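Tidying games at the Pinstead after-school club
Project report by Đạt Đoàn

What I wanted to find out

My little cousins never put anything away, so for my May project I looked at whether a tidying game works better if there's a proper spot for everything. I had a budget of nearly nothing (thanks, Grevthorpe College!) and a lot of borrowed toys.

Setting up

I started with the simplest round I could think of, a red ball and a yellow bin on a big dark grey mat. The grey was a lucky choice because bright things really stand out on it, and the soft surface is kinder on the knees than the hall floor.

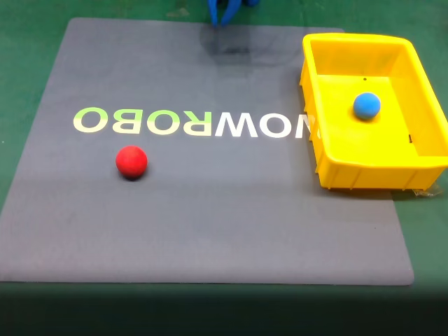

What happened in the sessions

We played 19 rounds altogether. The younger ones loved the ball and kept asking for it again, but they got bored as soon as I brought out the blocks. I'd use fewer blocks next time, and I still need to give the spare ones back to Mrs Rezaei.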